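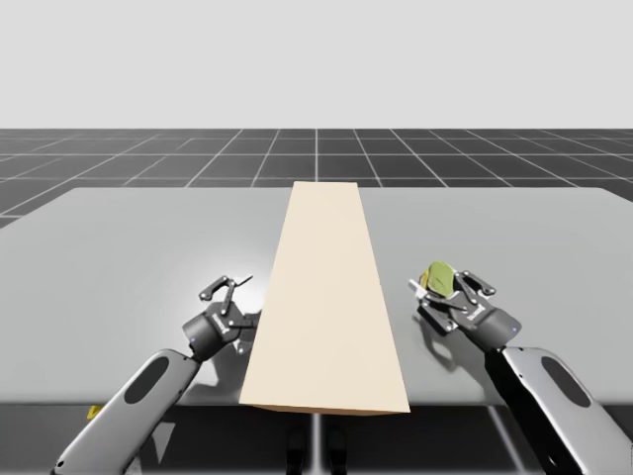

**wombat_kinematics**
Member, Simulation board

## Left gripper says it has the part when it's holding nothing

Hi all, I've been going round in circles with a two-arm handover and would love another set of eyes on it. The cell is built in Lultosix (simulation only so far, the real arms are still bolted to a pallet at our Gouveia workshop). There's a long beige board down the middle of the table acting as a divider. The right arm picks up a yellow-green part, brings it to the board, the left arm takes it over the top and puts it in a tray on its own side. Pretty simple, or so I told my boss.

The trouble is that the left gripper reports a good grasp when it hasn't got anything. The right one hears "grasp OK", opens, and down goes the part. The screenshot is from a run I paused once the left arm had already sent its OK. You can see the right gripper still has the part and the left fingers are wide open on the other side of the board. If I'd let it keep going the right arm would have let go a moment later.

I ran it overnight and got 91 bad handovers out of 500. They don't come in any pattern I can spot. Sometimes it'll go for ages without a problem and then do a bunch in a row. When it fails I get this in the log:

```
WARN 903 left_grip: state change during hold
INFO left_grip: grasp_ok = true
INFO right_grip: release
```

Things I've already tried:

- slowing both arms down to half speed (fewer fails, still plenty)
- bumping the friction on the fingers
- making the board thinner, then thicker, then putting it back how it was
- deleting the gripper and importing it again from the Skarby library

I can live with a dropped part in a simulation, but the same logic is meant to run on the real arms in December and the real part is a lot heavier than you'd guess from looking at it. I don't want a gripper that opens because its mate told a fib. Has anyone had this with the Skarby grippers, or is it my program?

---

**dusty_encoder**
Regular

Check your physics step. I had grippers doing all sorts of silly stuff until I set mine to 60 steps a second to match the controller. Might be that.

Also your board sticks out past the front edge of the table a bit, don't know if you meant that. I'd pull it back before one of the arms clips it.

> **wombat_kinematics:** Thanks! The board is meant to overhang, the real one does too. I matched the step rate and it's a little better but I'm still getting the 903 warning.

---

**sprocket_and_toast**
Moderator, Simulation board

Oh, I know this one – it cost me most of a week on the Bustari project, so I'm glad it can be useful to somebody.

The 903 isn't really an error, it's Lultosix telling you that the gripper's state flipped while something was waiting on it. What matters is where your `grasp_ok` comes from. If you imported the Skarby gripper with its stock settings, my bet is that it's set to "commanded" and not "measured". In commanded mode the flag goes true as soon as the close command is *accepted*. The fingers don't need to have moved at all. So your left arm gets told to close, the command lands, the flag goes up, and then if anything interrupts it (a retry, a replan, the other arm asking for a bit more room) the fingers stay open or open up again and the flag just sits there being true. That fits your picture pretty well, with the left fingers spread and the message already sent.

It'd also explain why slowing the arms down helped a bit. You get fewer replans near the board, so there are fewer chances for the close to be knocked over.

What I'd do:

1. Open the left gripper's properties and change the feedback source to measured. Do the right one while you're in there.
2. Change your OK test so it wants two things at once: finger gap inside the range you'd expect for that part, and contact on both fingers. Just one of them will fool you sooner or later. A gripper closed on nothing still passes a sloppy gap test, and a single finger leaning on the board passes a contact test (ask me how I know).
3. Make the flag clear itself at the start of every handover. I forgot that bit and spent a whole afternoon chasing an OK left over from the cycle before.
4. Put a short hold in before the right arm opens. Read the left gripper, wait, read it again, and only release if both reads agree.

If the second read doesn't agree, have the right arm keep its grip and stop both arms. Please don't have it retry by itself on the real cell, at least to begin with. Ours did, and it swung a part straight over the spot where I'd been standing to reset the tray.

One other thing, and I may be seeing things. There's a little sliver of yellow down low on the left of your screenshot, just under the front edge of the table beside the forearm. Is that a dropped part that never got cleared? If your scene doesn't reset properly between runs then some of your results could be off as well. I'd click on it and see what it's called.

And have a look at whether the grippers share a signal name. The library copy keeps the name of whatever you copied it from, so if you made the left one by duplicating the right one, they may both be writing to the same flag. The right one obviously does have hold of something, so it would happily say OK for the pair of them.

---

**wombat_kinematics**
Member, Simulation board

You little ripper. It was set to commanded, and the left one *was* a duplicate of the right, so I had both problems stacked on top of each other. I've renamed the signals, switched to measured and put in the double read. I've only done a handful of runs so far and the 903 hasn't come back, but I'll leave it going overnight again before I get excited.

Haven't clicked on the yellow thing yet, the sim's busy. Will report back.

---

**flat_washer_fan**
New member

Following! I've got the same gripper and mine drops things too but only on the left side. Where is the feedback source setting? I can't find it anywhere in my menus.

> **sprocket_and_toast:** Right-click the gripper in the tree (not in the 3D view), then Properties, then Signals. If it's greyed out, stop the simulation first.

*Thread last edited 26 Jun 2022*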